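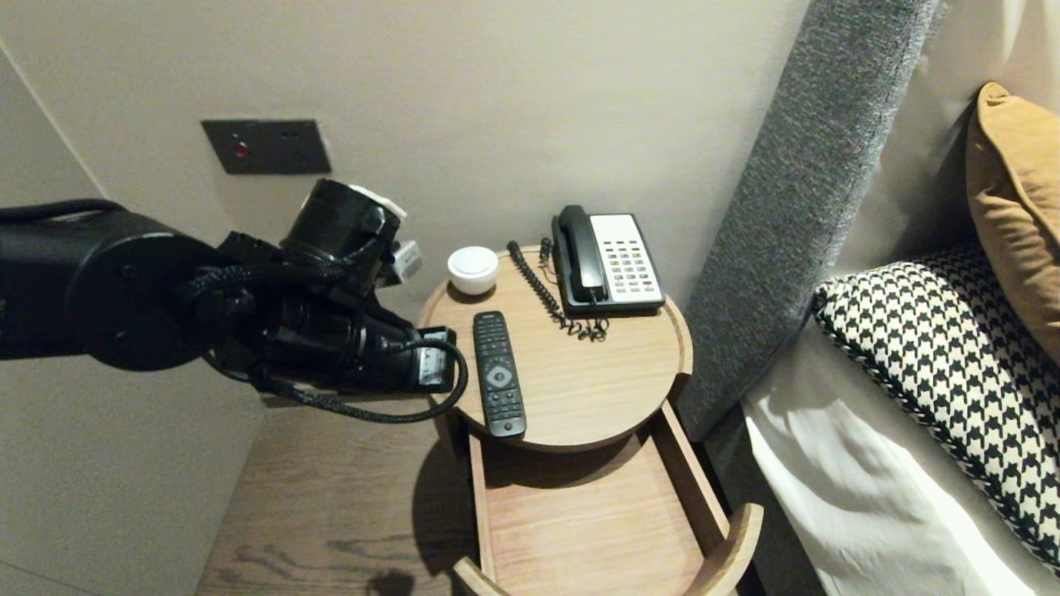
Cuton Room Kit review: a month of recording in a furnished bedroom

21 August 2025

The Cuton Room Kit is a package for recording robot demonstrations in places where people live or sleep. It comes from Culico and is sold in two forms, with or without an arm. We bought the version without, mounted it on the Hikora arms we already had, and used it through most of July to record bedside tasks for a policy we are training. This review covers setup, daily recording, the quality of the data and the things we would like to see changed.

We paid full price for the kit and have no arrangement with Culico.

What comes in the kit

The main parts are a pair of hand controllers that the operator moves to drive the arms, a head camera, a wrist camera for each arm, the sync box, a foot pedal and a license for the recording software. There is also a bag of brackets and braided cable sleeve. The bracket set covers most common wrists. Ours fit the Hikora wrist without drilling, although the supplied screws were too long and we replaced them with shorter ones from the hardware drawer.

The printed manual is thin. It gets you as far as a first recording and then sends you to the online version, which is better and has proper wiring diagrams. Read the page on cable routing before you mount anything. We read it afterward and had to take one wrist apart again.

Setup

Getting from closed cases to a first test recording took most of a working day. A lot of that was cable work. Each wrist carries power, camera and gripper lines, and the arm needs enough slack to turn through its full range. If you leave too little, the wrist joint pulls on the connector. If you leave too much, the loop hangs below the gripper and can catch on the edge of a table. We ended up with a longer loop than the manual suggests and told operators to watch it on low approaches.

Calibration is handled by a guided routine in the software. You hold a printed board in front of the cameras, move each arm through a set of poses and wait. It runs in 15 minutes if the lighting is even. We repeated it every time the base was moved, as the manual asks, and the results were consistent from one run to the next.

The room

We rented a furnished bedroom from Trương, a company that leases model apartments by the week. We wanted a room with the ordinary problems in it: patterned pillows, a padded headboard close to the table, a corded telephone, outlets behind the furniture. Our own lab has a clean bench and good light, and policies trained there had done badly as soon as we took them anywhere else.

The gap between the wall and the bed turned out to be the hardest part of the job. A round bedside table in that position leaves one good direction to come in from, and the arm has to share it with the camera's line of sight. Operators who were comfortable on the bench needed a few sessions before they stopped blocking their own view with the wrist.

The tasks

We recorded four tasks, all at the bedside table. The first was moving the TV remote from the top to the compartment underneath. The second was the same thing in reverse. The third was placing the telephone handset back in its cradle. The fourth was pushing the drawer closed.

We aimed for the same number of examples of each and finished with 182 per task, or 728 in all. Another 41 were recorded and thrown out, most of them for dropped objects in the two remote tasks. 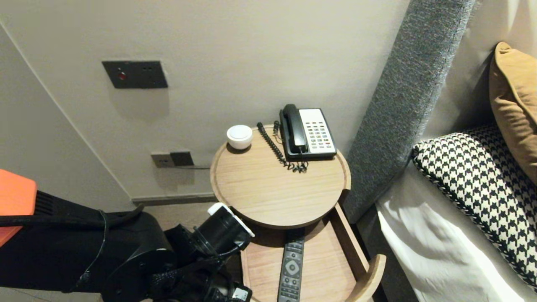 The remote is a good object for this kind of work. It is long and thin, it can lie at any angle, and it has a front and a back that matter. We asked operators to vary the starting position between episodes and to finish with the remote lying lengthwise in the compartment. Coming down over the raised rim of the tabletop takes some care, and many of the early attempts had the fingers touching the rim before they reached the remote. We kept those where the operator recovered cleanly. A learning system that only ever sees perfect approaches has nothing to go on when it makes a bad one.

The telephone was harder. The coiled cord moves whenever the handset moves, and it never settles the same way twice. Resetting it by hand between episodes took longer than the episodes did. After a while we stopped trying to tidy it and let it lie however it fell, and I think the data is better for that.

Recording

The foot pedal is the best thing in the kit. One press starts an episode, one press ends it, and a long press marks the episode as bad. Both hands stay on the controllers. On our old setup someone had to sit at the laptop and click, and we lost the first moments of a lot of recordings to bad timing. With the pedal a single operator can work alone if they are willing to get up and do their own resets.

The hand controllers are light and the tracking is good. There is a slight delay between hand and arm that you notice on the first day and then stop noticing. Long sessions are tiring for the shoulders. The controllers have to be held up in front of the body and there is no armrest in the box. We clamped a padded rail to the operator's station and everyone used it.

Force feedback is listed as a feature. In practice it is a buzz in the grip when motor current goes over a threshold. It tells you that you have hit something, and it doesn't tell you how hard. For the drawer task this was a real limit. Operators could not feel the moment when the drawer reached the end of its travel, so they watched for it, and some of the recordings show the arm continuing to push after the drawer has stopped. We trimmed those by hand.

Cameras

The head camera has a wide view and handles the pale walls of the room without washing out. Its weak point is dark objects on dark or shaded surfaces. A remote down in the compartment, with the tabletop shading it, loses much of its button detail. Raising the exposure by hand helped, and we added a small lamp on the bed side.

The wrist cameras are fine at a distance and poor up close. Focus is fixed, and in the last stretch of a grasp the picture goes soft. For our policy this did not seem to matter much. If your task depends on reading small print or lining up a connector, it will.

Sync between the cameras and the joint readings was good all month. We checked it regularly by tapping the gripper on a block and comparing the streams, and never found a drift worth correcting.

Software

The recording software is plain and stable. It did not crash on us. Episodes are saved one per folder, with video, joint positions, gripper state and a small text file for notes. The folder names can be set from a template, and you should do that on the first day. We didn't, and had to write a script to rename everything later.

Review tools are weaker. You can play an episode back and trim the ends, but you can't cut out a section in the middle, and you can't view two episodes side by side. There is a tag field, but it takes free text with no list to choose from. With several operators typing, we ended up with three spellings of the same tag. A fixed list set by whoever runs the project would solve this.

Export to the common training formats works as described. It is slow. Let it run overnight.

One more complaint: the software wants to check the license online each time it starts. The room had weak wireless coverage and we used a phone hotspot to get past the check. Culico's support replied to our question the next morning and said offline licenses are available on request. That should be on the order page.

What we got out of it

The policy trained on this data handles the two remote tasks well in the room where we recorded, and acceptably in a second bedroom with a different table. The drawer is reliable. The handset is not. It gets the handset to the cradle often enough, but leaves it seated crooked, and we think this needs more examples and probably a better gripper pad. I would not blame the kit for it.

Good points
Foot pedal
Reliable sync and repeatable calibration
Brackets fit our Hikora wrists without drilling
Simple folder layout and working export

Bad points
Feedback in the controllers is too coarse for contact tasks
Fixed focus on the wrist cameras
No armrest
Free-text tags and limited trimming
Online license check

Who should buy it

If you already own arms and want to record outside the lab, the version without the arm is worth the money. The pedal and the sync box would have taken us a long time to build to the same standard. If your work is mostly insertion, fastening or anything else where the operator has to feel the contact, borrow a set and try the controllers first.

If you record on a single bench with fixed cameras and have no plans to move, the bracket set and the calibration routine won't do much for you, and a cheaper recorder will be enough.

Rating: 4 out of 5

We have the room at Trương again next month and plan to use the same kit, with the padded rail and a longer list of tags agreed in advance.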